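Rurkton robotics club opens its simulated arm challenge to everyone

May 22, 2022

I'm Hendrik Hoekstra, I run the robotics club at Rurkton, and I've got some news I've been itching to share (my family are very tired of hearing about it).

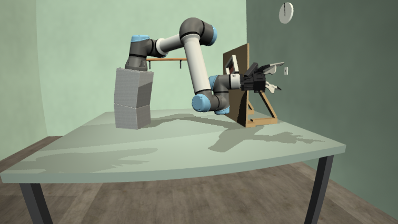
Our students have spent the year building a challenge that runs entirely on a computer, and from today any school or college club can sign up and have a go! We've called it Zolell. You get a virtual arm, a virtual room to put it in and a set of jobs to program, and you don't need to buy a single motor. All you need is a fairly ordinary laptop and a bit of patience.

It started in December, when our one real arm was away for repair and I had a room full of teenagers with nothing to do. Two of them asked if they could build a practice version on screen. I said yes, thinking it would keep them going until the holidays, and by the time the real one came back they didn't much want it. They were too busy arguing about shadows and whether the elbow bent the right way.

Each team gets 10 practice tasks and then one final run of 60 seconds. The early ones are gentle – move the gripper to a point, stop, come back again – and the later ones made me swear under my breath when I tried them. Our students logged 1522 test runs getting the scoring fair, and I'm enormously proud of the lot of them.

Teams can have up to six members and there's a beginners' group, so please don't be put off if you've never written a line of code. Correia, who print our club kit, are giving a set of shirts to the winners, and the students are making the trophy themselves out of scraps from Plastik, the workshop down the road. I've seen the drawings. It's very large.

Entry is free. Clubs should send us a team name and the name of one adult who'll answer emails, and we'll send back the download and the task sheets. If you're with the local press and fancy coming along to a club night, do get in touch through the Rurkton office and ask for me. The students would love to show you round, and there's usually cake.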